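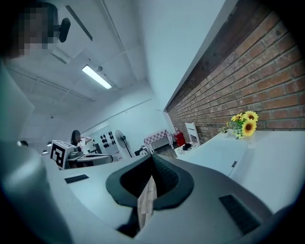 Page last updated: January 13, 2026

Small Ferries and the Places They Serve

A ferry is a vessel that carries people, vehicles, or goods across a body of water on a regular route. The large ferries that sail between countries are well known to travelers. Far more crossings, however, are made by small craft on rivers, lakes, and sounds, where the trip may be over before a passenger has found a seat. These short routes are often the oldest public services in the districts they serve. Many were in place before the roads that now lead to them.

The earliest ferries were ordinary boats, rowed or poled by a person who lived beside the water. The right to carry passengers for payment was valuable, and in much of Europe it belonged to a landowner, a religious house, or a town. The holder of the right collected the fares and was expected, in return, to keep a boat ready and a landing clear. Disputes over these duties fill a good deal of the surviving record. Travelers complained of waiting, of being charged twice for a horse, and of ferry keepers who could not be roused after dark. Ferry keepers complained of travelers who shouted from the far bank and then changed their minds.

The crossing at Grallmont followed this pattern. The river there is slow and broad, with soft banks that made early bridge building difficult. The ferry was let to a tenant on a yearly basis, with the rent due in November, when the harvest traffic had ended and the tenant could be expected to have money in hand. Farm carts paid by the wheel. Sheep and pigs were charged by the head, geese by the flock. Residents of the parish crossed without payment on their way to church, a privilege that was widely used on other days as well and that led to repeated attempts to define what counted as a church errand.

How a Cable Ferry Works

Most small river ferries of the present day are cable ferries, also called chain ferries. A cable or chain is fixed to both banks and lies along the bottom or hangs just above the surface. The ferry either pulls itself along this line with an engine or is moved by the river itself.

The second type, known as a reaction ferry, is among the simplest forms of powered transport in use. The boat is attached to the cable by two lines, one near each end. When the operator shortens the line at the bow, the hull turns at an angle to the current. The water pressing against the side of the hull then pushes the boat across. To return, the operator reverses the angle. A reaction ferry burns no fuel and makes very little noise, but it depends on a steady current. In a dry summer it may move so slowly that service has to be suspended, and in a flood the force on the cable may exceed what is safe.

The present Grallmont ferry is of this type. It can carry 2 cars, or a single farm tractor with its trailer, and a number of passengers on foot. The river at the landing is about 200 yards wide. The hull was built by the Van Hecke yard, which for several generations supplied flat-bottomed craft to river authorities and sand merchants. Van Hecke hulls are recognizable by their long sloping ends, which allow the boat to run well up onto a gravel landing. The yard no longer builds new vessels, but it continues to carry out inspections and to replace plating on the hulls that remain at work.

Lakes and Ice

Lake ferries face a different set of conditions. There is seldom any current to speak of, and the wind is the chief concern. A flat-bottomed hull that performs well on a river may be pushed badly off course in open water, and lake boats are therefore usually deeper and heavier.

In northern districts the main difficulty is winter. At Gadunen, where the lake divides the village from its railroad station, the ferry historically ran from the breakup of the ice until the first hard freeze. For the remaining months residents crossed on foot or by sled along a route marked with young spruce trees set upright in the snow. The most troublesome periods were those in between, when the ice was too thick for the boat and too thin for a horse. Families laid in flour, lamp oil, and coffee ahead of time. The school on the station side made arrangements for pupils to board with local households until the lake could be crossed again.

A steel hull with a strengthened bow shortened these gaps considerably, since it allowed the operator to keep a narrow channel open well into the cold season. The channel in turn created a new problem for those who wished to continue using the ice road. The agreement finally reached placed the ice road to the north of the village and the ferry channel to the south, an arrangement that is still followed in years when the lake freezes fully. Winters of that kind have become less frequent. The spruce markers are nonetheless cut every year and stacked behind the ferry shed.

Tidal Crossings

On the coast, the timing of a ferry is set by the tide. The Skaltness ferry, which connects a low island with the mainland, publishes a fresh timetable each month, and regular passengers are accustomed to reading it closely. At low water the boat cannot reach the inner slip and uses an outer stage instead, which adds a walk of 15 minutes over a stone causeway. Heavy goods are accepted only at the inner slip. Building materials, furniture, and livestock feed are accordingly booked for the highest tides, and islanders planning to move house are advised to consult the tables before giving notice.

The crossing itself takes 10 minutes in fair weather. Mail has priority over freight, and medical cases have priority over everything. Dogs travel free. Bicycles were at one time charged at half the passenger rate, but the charge was dropped after visitors began leaving them unattended on the mainland side in such numbers that the turning area was blocked.

Cost and Public Duty

Few small ferries pay for themselves. Fares on many routes cover only a part of the cost of fuel, wages, and inspection, with the balance met from road or transport budgets. The case for this support rests on the view that a ferry is a section of public road that happens to float. Under that view a resident should no more be asked to pay the full cost of the crossing than the full cost of the pavement on either side.

The opposing case is usually made when a hull comes due for replacement. A new vessel is a large expense for a district with few residents, and a proposal for a bridge often appears at the same time. Bridges are costly to build but can be used at any hour, and they reduce the time needed for an ambulance or a fire engine to reach the far side. They also alter the traffic of a district. Where a bridge has replaced a ferry, the road through the former landing may carry trucks that previously went another way, while the inn and shop that served waiting passengers lose much of their trade.

Grallmont has considered a bridge on several occasions. The most recent proposal would place it downstream of the village, on firmer ground, and would leave the ferry in operation for walkers and cyclists during the warmer months. The approach roads have been surveyed. The present hull remains in service in the meantime, and drivers arriving at the west bank are asked to switch off their engines and sound the bell at the head of the ramp.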